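Sorting the Small Stuff

Back in May I promised you all an update on the great bin project, so let's have it!

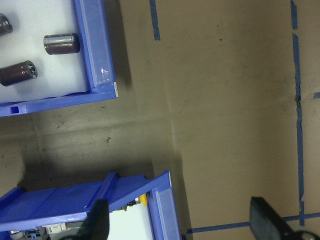 I started with 46 shoe boxes, coffee cans and zip bags, and I'm now down to 21 plastic bins (blue, mostly, as that's what Drilen had on sale). My rule is one kind of thing per bin and nothing stacked on top of anything else. I broke it on the very first evening with the picture hooks, but I've gone back and fixed that.

The little tubes and caps were the worst. They roll! I tried standing them up in a divided tray and they fell over every time I opened the drawer, so now they just lie flat in a shallow bin with plenty of space around them. A pale bottom helps a ton with dark pieces, by the way. I used to keep mine in a black tray from Bonsu and could never find a thing in it.

Labels go on the rim, one narrow strip each, near a corner. I did put them on the front at first, but then I'd set two bins side by side and couldn't read either one.

Still to do: the cord drawer (ugh), the batteries, and whatever is living in that Jindov tin. If you've got spare bins you don't need, drop me a line and I'll come get them. I can use 5 more, any color at all, lids or no lids.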